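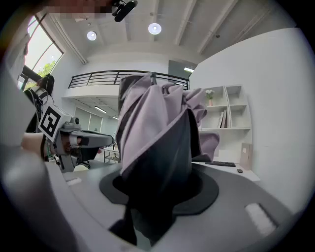 Wet-weather items and entrance check
Site: Custley, front lobby and lending stand
Period: August
Checked by: Špela Petkov
Reviewed by: Edin Lazarević

1. Loan umbrellas open fully and lock
Result: Pass, with doubts
Comment: All of them locked on the day. The maker's sheet from Kidetti promises 700 openings before the catch wears. I would like to know who opened one 700 times, and whether it was raining. Check the catch again next month whatever the sheet says.

2. Ribs straight, no bare metal ends
Result: Fail (one)
Comment: Tag 537 has a rib end through its cap. It was marked "repaired" last time. I can't find any repair. Removed from the stand.

3. Tips and ferrules tight
Result: Pass
Comment: Twist by hand. Don't just look.

4. Umbrellas furled and strapped before going back
Result: Partial
Comment: People roll them nicely and then leave the strap hanging. A loose strap is what catches on bags when someone walks past. The sign asking people to fasten it has been up since spring and I see no sign that it works.

5. Fabric dry before storage
Result: Not confirmed
Comment: The log says "dried" on every line, in the same pen. I'm not signing for that.

6. Stand stable when full
Result: Pass
Comment: Pushed from each side at hip height. It rocks a little toward the door - acceptable, but I don't agree with the earlier note calling it "solid."

7. Drip tray emptied
Result: Fail
Comment: Water standing in it at 8 a.m.

8. Floor mat flat, 110 cm clear to the door
Result: Pass
Comment: Measured 110 exactly, with the mat pushed hard against the wall. It won't stay there. Hodžić quoted for a mat with a heavier edge, and the quote says it "eliminates slips." No mat does that. Get the weight and the backing type in writing before we order.

9. Handles clean, no cracks
Result: Pass
Comment: One sticky handle, wiped down.

Actions
Tag 537: scrap it. Do not repair again. (Lazarević)
Drip tray: empty at opening and at closing, initials each time. (front desk)
Drying log: add a time column. (Petkov)

Reviewer's note: Agreed on all except item 6. I'd call that a fail until the feet are adjusted. E.L.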